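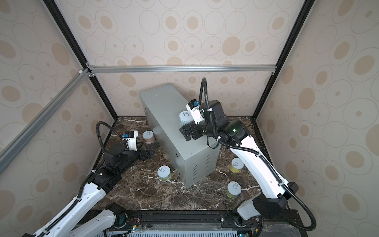 Ticket 138: can cell, two arms, still needs a person next to it

Home | Tickets | Knowledge base | Log in

Status: Reopened
Site: Riner packing floor
Vendor: Dallel

8:10 a.m. Stomley support closed this as "operator training." I'm reopening it. The right arm will grip a can and hold it up by the gray box, and then the job waits for someone to press Resume. We got 88 of those waits in January.

9:40 a.m. Restarted the controller as asked. Checked the wrist cables on both arms for snags and found none. Same wait on the second can.

11:15 a.m. Support says the cell frees up two people per shift. From what? The two who used to sort cans by hand now stand here pressing Resume, and they also get blamed for the count. I'd like to see where the savings are.

1:30 p.m. Loaded the older Hutsuliak job file. Fewer waits, slower arm. Leaving it on that until Dallel sends the log review. Please don't close this again without asking the shift.

Contact the help desk | Copyright Stomley | Back to top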